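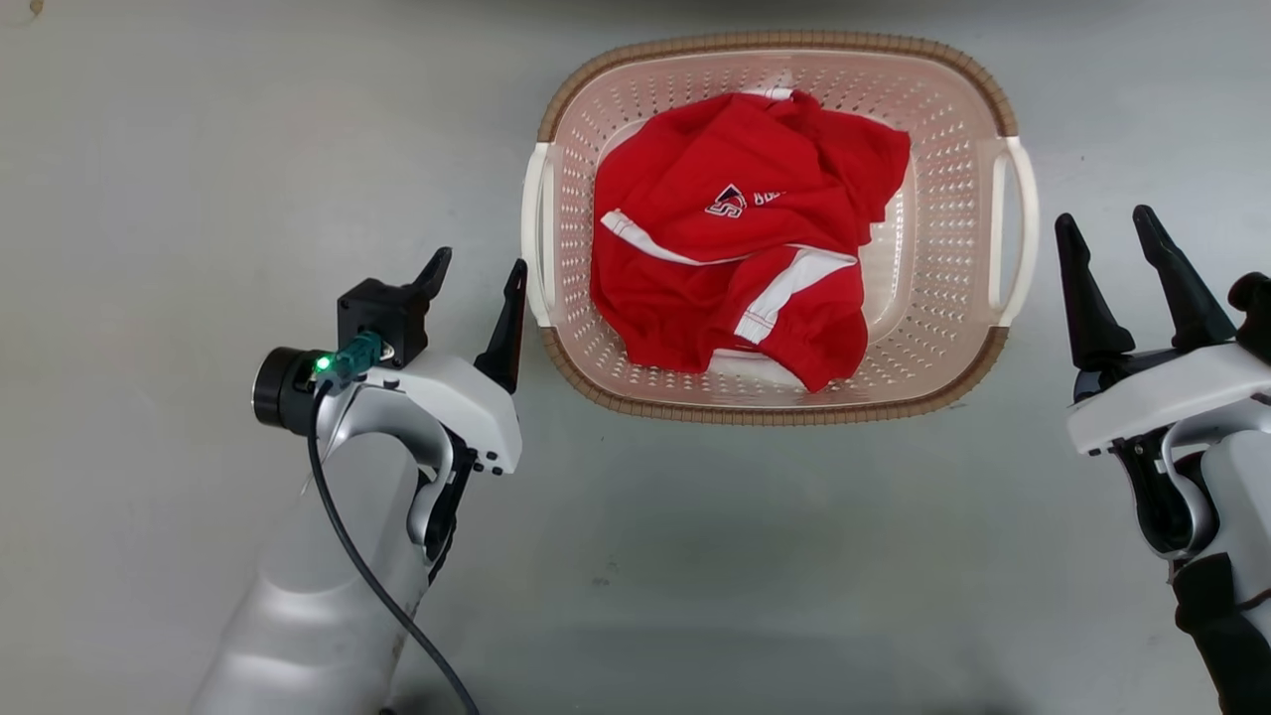

Page last changed: 18 August 2025

Dye bench notebook, madder and the red that won't sit still

Picking this up from the May entry, which ended with me writing "nearly there" and underlining it. I have since learned to leave the pencil in the drawer.

Where we are. The Brundska order wants a red that survives an ordinary household wash at 40. They have supplied a swatch, which they call brick and I call tomato soup, and they would like all the yardage to match it. The swatch has plainly been handled by everyone in their office. I've matched to the corner that was under the staple.

Bath 8 was the first one worth keeping. Alum at the usual strength, cream of tartar halved, madder soaked overnight in tap water. Our tap water is hard enough to stand a spoon in and for once that helped, as madder likes the chalk. Bath 7 used the filtered water the Tekine people swear by and came out the colour of a sticking plaster.

Heat: kept it under 70 all the way up. The thermometer on the big pan reads high, so take the glass one and hang it off the rail. Whoever has been using the glass one to stir, please use something else. There is a whole jug of things for stirring with.

Time in the bath was 96 minutes, a figure with no science in it. I meant to give it 90 and got stuck on the phone to Druladance about the missing alum. They say it left them. I don't doubt it. It has yet to arrive anywhere.

Wash tests, cotton strips from bath 8, each stitched to a white tag so we can see what runs:
- Cold rinse, no soap: pinkish water, tag clean.
- Warm, the mild soap: faint bloom on the tag, wouldn't notice it unless you were paid to.
- 40, supermarket powder: tag gone peach, strip gone noticeably browner. The powder has washing soda in it and madder takes that personally.
- Same again with a spoonful of vinegar in the last rinse: some of the red came back, and the whole room smelt of chips.

So the powder is the trouble and the dye is mostly fine. I can either tell Brundska's customers what soap to buy, which has never worked on anyone, or get a better hold on the cloth before it goes in. Tannin first, then. There's a sack of oak gall under the sink marked KHATTAK DO NOT USE. I have read this as referring to Khattak's share of it and taken 20 grams from the other side.

Gall on cotton, one hour, left to cool in the pan. Greyed the cloth a bit, as expected. Alum after. Will go in as bath 9 once the ring on the small hob stops tripping the switch.

Light test: strips taped in the south window, half under card. Somebody has moved the card. Starting again.

Stock: madder chips down to 111 grams, enough for two trial baths or one mistake. Soap fine. pH strips past their date and still more reliable than the meter.

To do: chase alum. Relabel the stirring jug. Ask Brundska for a second swatch, unstapled, and find out whether they mean to tumble dry. If they do I'd like to know before bath 9 and have a quiet sit down.

3 comments | 5 shares
Contact the dye bench | © Dye bench notebook | Back to top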